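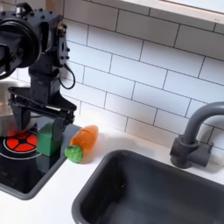 *Carrot on the counter, pot on the burner: the play kitchen at Pivside.*

There is a particular hush that falls over a toy kitchen when somebody small is cooking in it, and I have come to love it more than I probably should. I spent a long morning in September with Quyên Lý, who looks after the playroom at Pivside, and we talked for a good hour about one little cooktop – glossy and dark, with a burner done in five red wedges, so cheerful that you half want to warm your hands over it!

Quyên likes a steel pot because it shines like the one at home. The vegetables are softer stuff, and the carrot, with its bumpy green top, is the favorite by a mile (it has been soup, cake and once, memorably, a telephone). Plain blocks go in among the food too. A green cube can be peas, or spinach, or a birthday present for the cook.

She paid $42 for the last box of play food and still thinks it was the best money she spent all year.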